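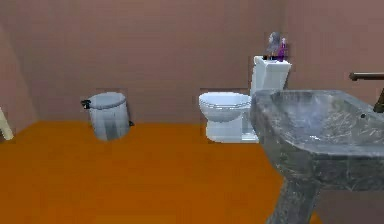
Bathroom: mauve-brown wall, orange floor.

Killow Home Advice Service
Second progress report to the Rengifo Fund
3 February 2024

Prepared by Yaqin Zhong, service manager

Where we are

The grant pays for a home advice service for older people in Killow and the villages to the north of it. It covers one full-time adviser, one part-time adviser, travel, the phone line and a small repairs budget. Both adviser posts are now filled. Marius Pascu started in the part-time post later than planned, and the underspend on salaries in the budget section below is the result of that.

In this period we made 47 home visits and took 278 calls on the advice line. The call figure is higher than we forecast. The visit figure is lower, mainly because of the vacancy and a spell of bad roads when we stopped visits to the upper villages altogether. Everyone whose visit was put off then has now been seen.

Home visits

A visit normally takes a morning. The adviser goes through each room with the householder, asks what has become difficult, and agrees a short list of changes. We leave a paper copy in large print. The older form had a separate page for every room and people found it tiring to sit through, so Wilson Huanca has cut it down to a single sheet with space for notes.

Bathrooms still come up most often. Getting in and out of the bath is the usual problem, followed by a lack of anything to hold beside the toilet. Grab rails are quick to fit on a brick wall and slow on a hollow one, and several of the newer bungalows have hollow walls throughout. We now check this at the first visit and pass it on to the fitter, which has saved some wasted journeys.

Step-in showers are beyond our repairs budget. We help people apply to the council, but the wait is long and we have little influence over it. Two applications we supported in the last period are still undecided.

Lighting was a smaller part of the work than we expected when we wrote the bid. People tend to say their lighting is fine. Where the adviser visits late in the afternoon the answer is often different, and we plan to book more visits at that time of day next winter.

The advice line

Most calls are about money for repairs, how to find a tradesperson, or heating. We keep a list of local firms that have agreed to give written quotes and to ring before they arrive. One firm was removed from the list after complaints from callers. Its work was sound but it kept changing appointments on the day.

The line was out of order for part of the period when our number was being moved to Nitel. Callers heard a ringing tone and no answer. We do not know how many gave up. The fault is fixed and there is now a message service as a back-up, which Marius checks first thing.

Kitchens and eating areas

We added questions on cooking and mealtimes after a suggestion from Bram Wouters at your last review meeting. They have been useful. People who had told us nothing was wrong in the kitchen went on to mention a cupboard they could no longer reach, or a table they had stopped using as it had filled up with post and shopping. The changes were mostly cheap: moving everyday plates to a lower shelf, raising a chair, clearing a route from the cooker to the table.
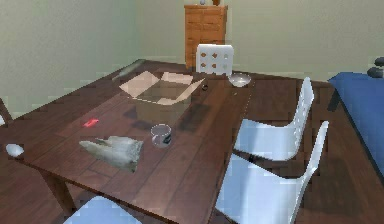 Budget

Spending to date is 97 per cent of the amount planned for travel, and well under plan for salaries for the reason given above. The repairs budget is close to plan. We would like to move part of the salary underspend into repairs, and a separate request will come from Rigoberto Ríos, who looks after our accounts. No money will be moved until we have your agreement.

We also had to replace the visit records software. The old package was no longer supported and the new one, Zorkeck, costs a little more per year. We have met the difference from our own funds. Moving the old records across took longer than it should have - the dates came over in the wrong order and had to be corrected by hand.

Problems and risks

The fitter we use for rails and ramps is cutting back his hours. We have spoken to another in the next valley who is willing to do the work but charges for travel. If we use him regularly, the cost of each job will go up and we will get fewer done.

Few referrals come from the surgery. We have left leaflets twice and will ask to speak at a staff meeting instead.

Next steps

Visits to the northern villages will continue through March. Wilson will ring back every household seen in this period to ask which changes were made and which were not, and the answers will be set out in our next report. We will also send you the revised visit form once the wording on heating has been settled.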